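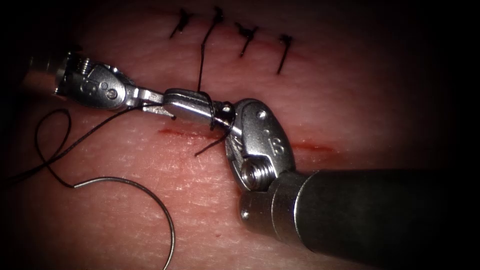
Karach Hand-Finishing Balm, 200 g tin

We've been making this balm in one form or another since my partner Solène Coste got fed up with her hands cracking every winter at the leather bench, and it has slowly become the thing people write to us about more than the satchels (which stings a little, but never mind). It's a plain, firm balm for hardworking hands – gardeners, potters, nurses, anyone who washes up fourteen times a day – and it comes in a flat tin that fits in an apron pocket.

The base is beeswax and cold-pressed macadamia oil, with a bit of lanolin for staying power. There's no perfume in it. It smells faintly of honey when you first open the lid, and after a week or so you'll probably stop noticing that too. The colour varies from batch to batch, anywhere from pale straw to quite a deep gold, depending on what the bees have been into.

How to use it
Scrape out a bit about the size of a pea with the back of your thumbnail, warm it between your palms and work it in, paying attention to the knuckles and around the nails. Less than you'd think! If your hands feel greasy after ten minutes you've used too much, so wipe them on your boots, which will be grateful. Overnight under cotton gloves is lovely if things have got really dry.

Please don't use it on broken skin, and give it a miss if wool or lanolin bothers you. The Jundow version is lanolin-free and a touch softer.

Sizes and refills
The 200 g tin lasts most people some 4 months. Workshops and salons can order the 1000 g tub, and refill discs for the small tin come in packs of three.

Delivery
Orders go out from the Verberg shed twice a week. We're closed over the break and back at the bench on 13th January, so anything ordered late in December will sit tight until then. In hot weather the balm may soften in the post – pop it in the fridge for an hour and it'll come good.

Questions about wholesale go to Benito Moya, who answers faster than I do.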